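Wumel Opens Household Chore Trials to Outside Partners

GRULTALSTEAD — Wumel, a developer of two-armed robots for light indoor work, will open its chore trials to outside partners beginning in August. The trials cover laundry folding, table clearing and shelf restocking. The first partners are Dehghan, a commercial laundry operator, and Dramano, which supplies fixtures to small shops.

The company is making no claim that its machines are ready for homes. Folding a single shirt from a flat start is now a routine task in the Grultalstead workshop. Pulling one shirt out of a full basket, finding the collar and turning it right side out is still unreliable, and a person steps in often.

"Customers ask us if it can do the laundry," the company said in a statement. "Today it can do part of the laundry, on a table we have set up for it, with someone nearby. We would like partners to see that for themselves before they plan around it."

Clothing remains the hardest category in the program. A mug keeps its shape when it is picked up. A T-shirt does not, and every wrinkle changes where the edges are. Trials use ordinary garments in plain colors to start, and move on to prints, buttons and heavier knits once results hold steady.

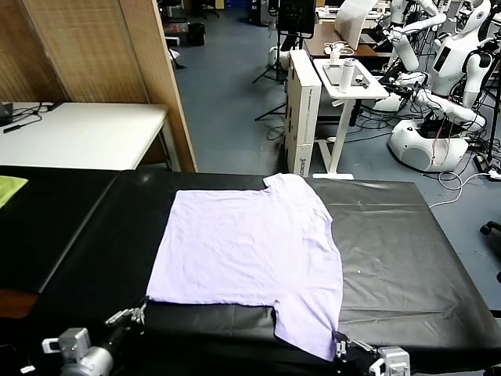
What the trials will cover

Each partner will take part for 28 weeks and will choose up to 4 tasks from its own daily work. Dehghan has selected T-shirts, hand towels, pillowcases and aprons. Dramano will look at restocking low shelves and returning misplaced items to the right bin.

Every attempt will be logged, including the failed ones. Wumel will record how long the task took, whether a person had to help and whether the result would pass the partner's own check. Partners will receive the full log each month — the company will not edit it down to the best runs.

Speed is a known weak point. An experienced laundry worker folds a shirt far faster than the robot does, and Wumel does not expect that to change during the trials. The company is more interested in whether the machine can keep going through a quiet shift without being reset.

How to apply

Wumel has room for 3 more partners this year. Laundries, hotels, care homes and small retailers are welcome to apply. Applicants need a level floor, a standard power outlet and one staff member who can attend a training day in Grultalstead. Application forms are available from the Wumel partnerships office.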